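Saving Energy and Water at Home: Guidance for Households

Nestance Environmental Office - Household Advice

Residents of the Petton district are encouraged to reduce the amount of energy and water used in the home. The measures set out on this page require little or no expense and are suited to rented as well as owned housing.

In the kitchen

Keep lids on pots during cooking and match the size of the pot to the size of the burner. Boil only the water that is needed. Frozen food should be moved to the refrigerator the evening before use, where it will thaw safely and help keep the compartment cool. Allow leftovers to stop steaming before they are stored, but do not leave them out for more than 2 hours.

Refrigerator door seals should be wiped with warm soapy water once a month. To test a seal, close the door on a slip of paper. If the paper pulls out without resistance, the seal is worn and should be replaced.

Laundry

Wash full loads in cold water where the care label allows it. Clothing dried on a line or rack lasts longer than clothing dried by machine. Where a dryer must be used, clean the lint screen after every load and run loads one after another while the drum is still warm.

Water collected while waiting for the shower to run hot may be used for houseplants or for mopping floors. Households with a garden may also collect rain from the roof. A barrel holding 300 liters is sufficient for a small vegetable bed in most weeks of the growing season. Barrels must be covered at all times - open water attracts mosquitoes.

Drafts and heating

September is a suitable month to check windows and outside doors, before the heating is turned on. Hold a strip of tissue near each joint on a windy day and note where it moves. Gaps around fixed frames may be filled with caulk, and moving parts should be fitted with foam or brush strip. Vents must never be blocked, particularly in rooms with a gas appliance.
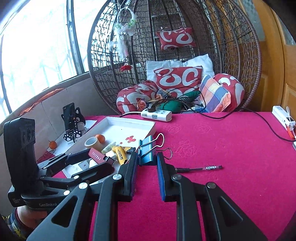

Jeanie Strachan

Keeping a record

Households are advised to read their meters on the first day of each month and to write the figures down in one place. A sudden rise in water use often points to a leaking toilet. Place a few drops of food coloring in the tank and wait 30 minutes without flushing. Color in the bowl means that the flapper should be changed.

Printed record sheets are available at the Uzor Street and Vava branch offices during opening hours. Tenants should report leaks and damaged seals to the landlord in writing and keep a copy of the letter.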